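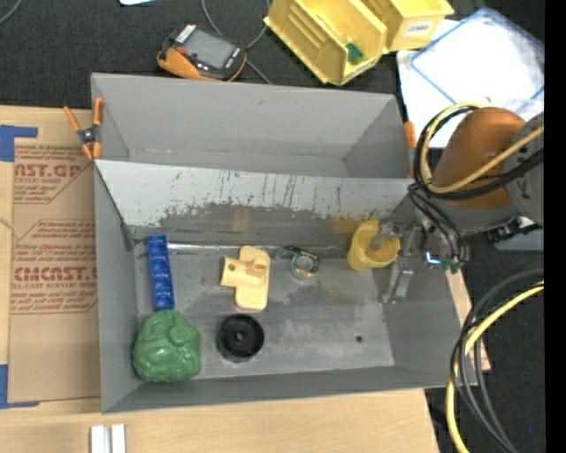

Bin two, the yellow cup, late in the shift.

I loved the night runs at Nivum best. The building went quiet after eight, and it was just me, the arm, and whatever we'd put in the bin. The target for the week was 1682 grasps, and when I sat down we had 1022 – so there was plenty of night left!

The cup was my favorite. Everybody else liked the T-shaped block because it had so many honest places to grab, but a cup makes you choose. Rim or side? Straight down or at a slant? I'd bring the gripper in, let one finger find the rim, and think: yes, keep that one, learn that one.

Then I'd press the key and the log would take it in. Mukano, we called the model, after a lake one of the programmers had grown up beside. Mukano had never picked up anything in its life. It only had what we gave it, one try at a time, and I found that wonderful. I gave it good tries and I gave it clumsy ones, and I marked them both truthfully, the way the Pešek handbook told us to.

Around midnight I shuffled things again. Black ring up front, tape behind, the green lumpy thing in the corner where it was hardest to reach. I started talking out loud, too. "From the side this time," I told the arm. "Watch the wall."

In March they let Mukano drive by itself for the first time, over at the Zirnmont lab. I took the early bus. There was a cup in the bin, a white one it had never met. The arm hung over it, drifted a little to the left, and came down at a slant with one finger feeling for the rim.

I knew that slant – it was mine.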